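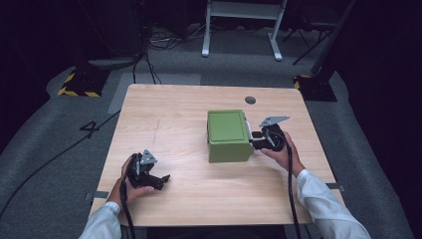
Tipene Rewi writes that one tin was enough for both his desk and the kitchen table, and that the smell had left the room by the next morning.

Sarkwood Clear Table Oil

Sarkwood is an oil for indoor wooden furniture, made by Lirkcombe. It goes into the wood and leaves a low sheen, without a thick film on top. It can be used on tables, desks, shelves and stools. For floors please choose our Grotness range, which dries harder and is sold in larger cans.

The oil is offered in two versions. Clear gives pale woods a warmer tone, and this tone becomes stronger with the years. Bright contains a small quantity of white pigment and is meant for customers who wish that maple, birch or ash stays pale. We advise to test Bright on the underside first - on dark wood the pigment can be seen in the open pores.
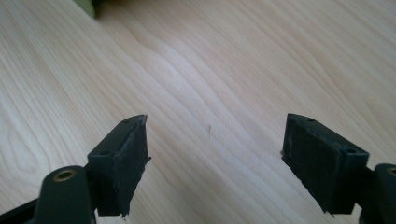 Grain lines on a light-colored wooden tabletop.

How to apply

Sand the surface in the direction of the grain and remove all dust with a dry cloth. Stir the oil well, also at the bottom of the tin. Put a thin coat with a cotton cloth or a short brush, wait 20 minutes, and wipe away everything that the wood did not take. Leave overnight. New wood needs three coats, old oiled wood normally needs one.

The room should be at 15 °C or warmer during the work and the night after. In a colder room the oil stays sticky for longer, and a second coat should not be given until the first one is fully dry.

Cloths with oil can catch fire by themselves when they are left in a pile. Put them in water directly after use, or spread them flat outdoors to dry.

Care

Clean with a damp cloth and mild soap. Do not use scouring powder. Small scratches can be sanded lightly by hand and oiled again only at that place, and after some days the difference is hard to find. 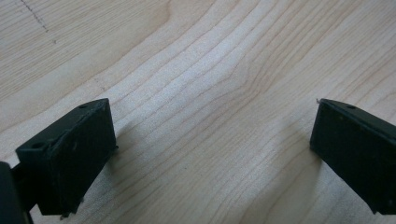

Imani Simiyu asks if the oil can go over an old varnish. It cannot, the varnish must be sanded off completely, otherwise the oil stays on top and does not dry.

Delivery

Clear is in stock. Bright was sold out in November and is available again from 22nd January, in the small tin only. Orders are sent in a carton with the lid taped. An opened tin should be closed tightly and kept away from frost. Unopened tins can be returned, but we can not take back a tin when the seal is broken.

Questions on larger quantities: please write to Isla Pearce at the Lirkcombe order desk.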